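News from the big top

February is the month when circus people mend things and complain about their knees, and Pirkholm has given us plenty of both.

The winter school there closed its doors after seven weeks, and Oğuzhan Türkmen has come out of it with a new hand-balancing act called Binero. It runs for eight minutes, three of which he spends upside down on one arm while reading a newspaper. He was asked at the showing whether he takes in any of the articles. He said the sport, mostly. A few of us thought the music went on a bit, and it has since been trimmed, though the accordion has survived.

Regula Marti, late of the Güler tent, is hanging up her trapeze at 52 and moving into teaching. She tells us she is looking forward to shouting at people from the ground. Her beginners' class is in the mornings and you should bring long sleeves, a bottle of water and no opinions about chalk. There is a second class for returning flyers, by which she means anybody who stopped before the children came along and still thinks it will all be where they left it.
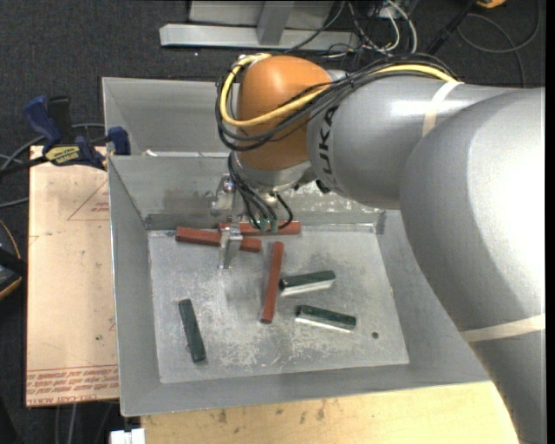 A KUKA arm reaching over a bin of six blocks.

The Holo troupe are back on the road in spring with their old show and a new tent, green this time. The blue one had been patched so often that the riggers could no longer say which bits were tent. They are short of a rola-bola act for the second half and would like to hear from anyone who can do four boards and drive a van. If it has to be one or the other, they would sooner have the van.

Lastly, the kit swap. We still have a unicycle with no saddle, a pair of stilts in different lengths, and a box of juggling clubs that smells strongly of paraffin. Offers to the usual address, and please collect before the tour starts.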